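How to Get Started With the Grudumik Laundry Kit (Using One Pair of Jeans)

I've had the Grudumik folding kit from Garkton set up since August, and the question I get most is where to begin. My answer is always jeans. T-shirts are floppy and they drive the planner nuts, but denim has some body to it and the gripper gets a decent bite!

Step 1. Cover the table. I use plain green cloth, because blue shows up nicely against it and the software finds the edges faster. Then lay the jeans out with the legs apart and the waistband to one side, and bring the arm over a leg. 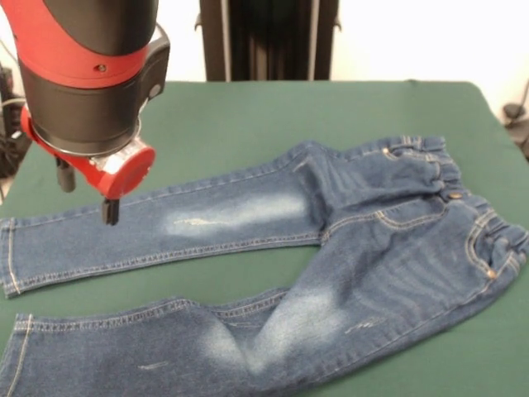
Eirlys Prosser wrote in to say she gets better results starting at the waistband, and that stretchy waists gave her trouble until she slowed the arm down. Fair point, and the speed setting is under Motion if you want to try it. I still start with the legs.

Step 2. Practice on a mess. Flat jeans are the easy version, so scrunch them up and let the kit look for a fold that stands up off the table. Keep the fingers open on the way down - the default opening is fine - and set the approach to Vertical.
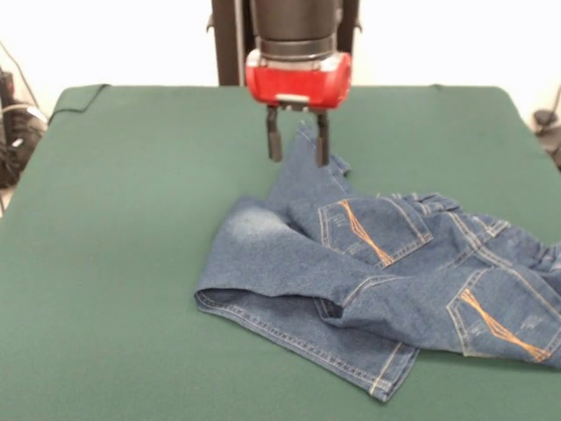
Fingers open over a raised fold, back pockets up.

I ran 48 tries like this before I touched any other setting. It's dull (put some music on), but you get a feel for which folds it likes.

Step 3. Teach the leg fold. Pick a point near the lower edge of one leg, hit Save Point, then pick where you want it to go. I save 3 points per leg. Fewer than that and my hems ended up all over the place.
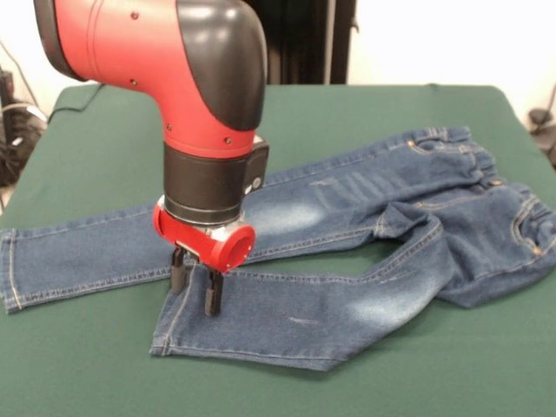 Save the whole thing as a routine before you switch off, too. I lost an evening's work by forgetting that one.

Step 4. Check the top view. Open the overhead window and make sure the whole garment is inside it, both hems included. If a leg pokes out of the view, slide everything over and scan again.

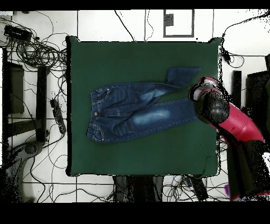
Once the scan looks right, press Run and keep a hand near the stop button for the first few goes. My full routine takes roughly 8 minutes, so I'm not getting rid of my own two hands yet, but I'd still buy the kit again. Next up is a hoodie!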